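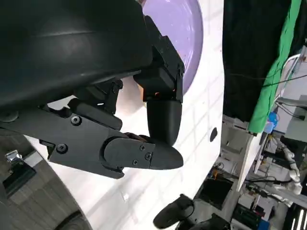 Unit 4: Passwords and how they are stored
Handout for the evening group, Rutherford building
Prepared by Sanaa Ragab

A website should never keep your password as you typed it. It keeps the result of a calculation, called a hash. When you log in, the same calculation is made again and the two results are compared. From the hash alone it is very difficult to go back to the password, but it is possible to guess: an attacker who has stolen the list can try many words and look which of them give a hash from the list.

Salt
If two users choose the same password, they will have the same hash. To avoid this, the system adds a random value, the salt, before the calculation. The salt is different for each user and it does not need to be secret.

Case: Mekow
In our exercise file, the web shop Mekow has lost a table with 818 accounts. No salt was used. With a simple word list, 257 of the passwords were found in the first evening, and 74 of these were the name of the shop with a number after it. Please read the file before the next lesson and note which hash function was used (it is written in the second column).

Slow functions
A fast hash is good for checking files but bad for passwords. For passwords we want a function which takes more time on purpose. The user does not feel a small delay at login, but the attacker must pay it for every guess.

To do at home
Exercises 3 and 5. For exercise 5 use the shorter list, with 800 words. Those who missed the part on encryption in August should first read Unit 2, as I will not repeat the difference between encrypting and hashing.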